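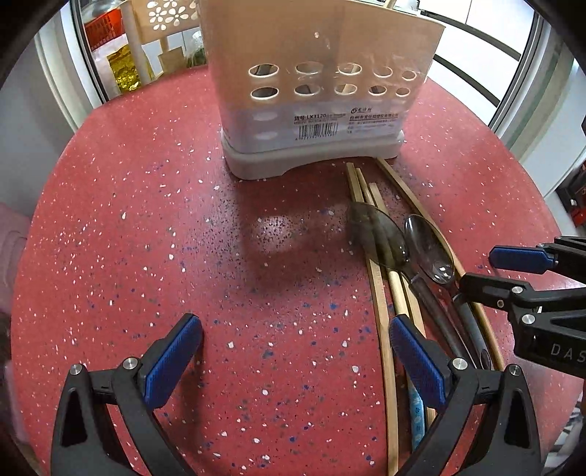 Ticket: Zotby hand-held gripper kit, trigger stiff after firmware update
Opened by: Vsevolod Marchuk, Nekeck
Status: open, waiting on Starnavus support

Kit is on trial with the Ghasemi pad set, blue, ridged. After the May update the left unit logs jaw width with a lag of 14 ms at full opening. Right unit reads normal. Cable swapped, no change. Recalibrated at 1000 and 3000 samples – same offset both times.

Reply from support, 9:40
Please check that the finger screws are seated and send the width log for thin objects. Do not loosen the fingers yet. 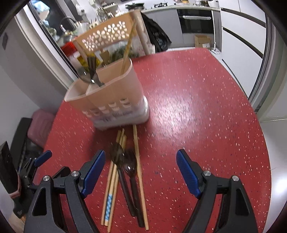
Width logging on thin objects is where the lag costs us most. The trace steps instead of ramping once the jaws get near closed, and the step is worse on the left unit. Our test load is mixed cutlery on a hard table: wooden chopsticks in a loose bundle, with a dark metal spoon and fork lying on top. A single chopstick reads as zero width in the left log. The fork handle reads, but late.

Screws checked, all seated. Log attached. Two questions still open:
1. Can the old firmware be loaded on one unit only?
2. Does the trial period stop while the ticket is open?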